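Sentarse también se aprende

En Clasero llevan meses enseñando a un humanoide a sentarse, y Jayanthi Hegde lo cuenta con el cariño de quien habla de un sobrino torpe (y muy querido, ¡que conste!). Trabajan en simulación, en salones amueblados con sofás, butacas y mesas bajas, porque allí una caída no cuesta nada. Para cada mueble reúnen casi 1.000 intentos, buenos y malos, y Sreekumar Sundaram repasa 90 cada tarde, con su té al lado, antes de pasarlos al sistema. Los asientos bajos y sin respaldo, me confiesa, son sus favoritos.

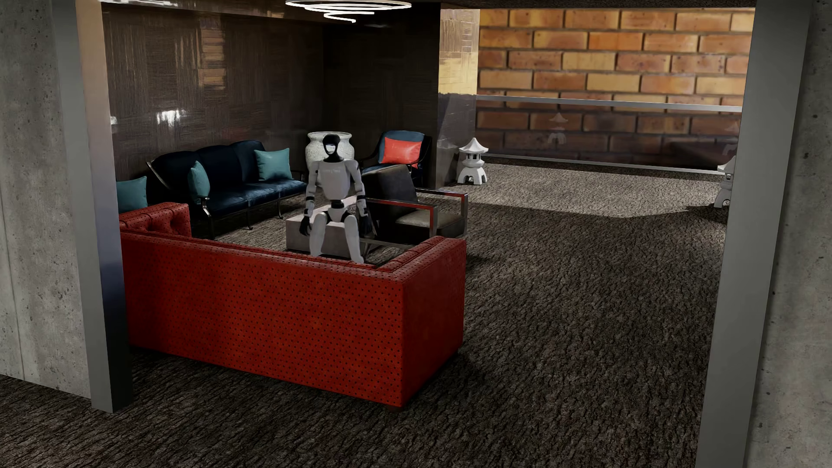
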